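# Booking of shared courts at the Rosden sports club

Iker Salcedo, Nanami Honda
Supervisor: Mojtaba Kordestani
Jul 30, 2024

## 1. Background

Rosden has 2 tennis courts and 200 playing members. Courts are booked on a paper sheet in the entrance hall, in slots of 60 minutes. Members had complained that evening slots were always taken, while the courts often stood unused.

## 2. Method

The sheets for March were typed up and compared with the gate log. A slot was recorded as missed when no player had entered within 30 minutes of the start. Junior coaching slots were left out, as these are entered as a block by the coach, Unai Arrieta. Guest play was kept in and charged to the host member.

## 3. Results

Missed slots fell mainly in the early evening. Most had been booked more than a week ahead. Cancellations were rarely written on the sheet, even where the member had telephoned the office. Morning bookings were nearly all used.

## 4. Proposed rule

Bookings should open one week ahead. A slot not taken up after 30 minutes should pass to any member present.

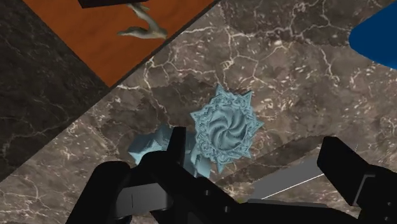
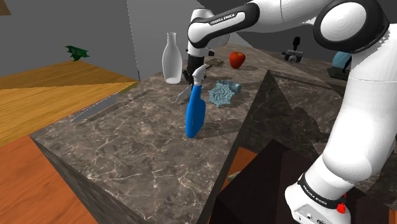 The rule was put to Estíbaliz Sepúlveda, the club secretary, who asked that league matches be exempt. This has been added to the draft. The wait of 30 minutes may be too long for a slot of 60, and a shorter one should be tried before the winter season. Gate log times were not checked against a second clock.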